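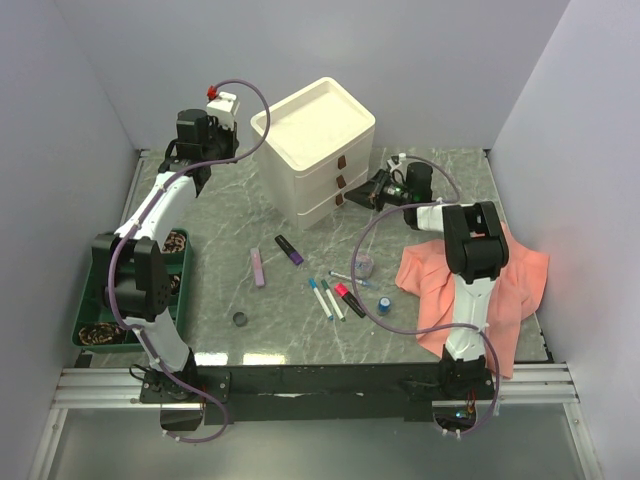 Tulliter has renewed the comedy series Fitorari for a third season, the network announced in June, and production will return to its studio in Araya. The new season will run to ten half-hour episodes, two more than the last. Most of the action will again take place in the back office of a failing mail-order company, where there is about as little decoration as the characters' budget allows. Two new regular cast members will be announced before filming begins.

The network also confirmed that part of the season will be recorded before a studio audience, a first for the series. The Araya stage seats 145, and free tickets will be issued by drawing. A trial recording this spring drew 1,558 requests – well above the network's estimate – and Tulliter expects some 2,000 for the first open date. Each household may request two seats.

Lerkari, the production company behind the series, will continue to oversee writing and editing. The writers have completed six scripts to date. Earlier seasons will remain available on the network's streaming service at no added cost to current subscribers. A premiere date has not been set.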